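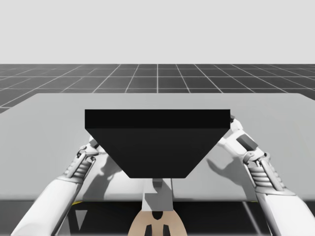 Both arms on the black block in the Drilik simulator.

Hello again from the Skonmont bench, where August has been a humbling month. Many of you wrote to ask why we held back the two-arm lifting update, and I owe you a proper answer, so pour yourself a coffee.

The fault lives in the grip check. Before a lift, our program asks each hand whether it has hold of the block, and it was supposed to wait until both said yes. What it did (and I still wince a little typing this) was accept the first yes and carry on, so one hand could start lifting while the other was still getting into position. In 3,000 simulated runs it happened 53 times, and in some of those the block swung hard toward the slower hand. With people working near a real pair of arms, that's a safety matter, and we treated it as one.

Saturnino Bermúdez found it while he was looking for something else entirely, bless him. The sloping sides don't help matters, as the hands can meet them at quite different heights and arrive at different times. He added a view from much closer in, and we've been going through the bad runs with that one open, a few every afternoon, which is slow but oddly pleasant work.

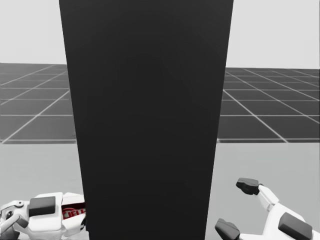 What we're changing

Both hands must now report a firm hold for 2 seconds before anything moves, and if either one loses it, everything stops. Our friends at Vudier, please stay on the old version until you hear from me. The Cifuentes trial is on hold as well, and I'll write to everyone there separately.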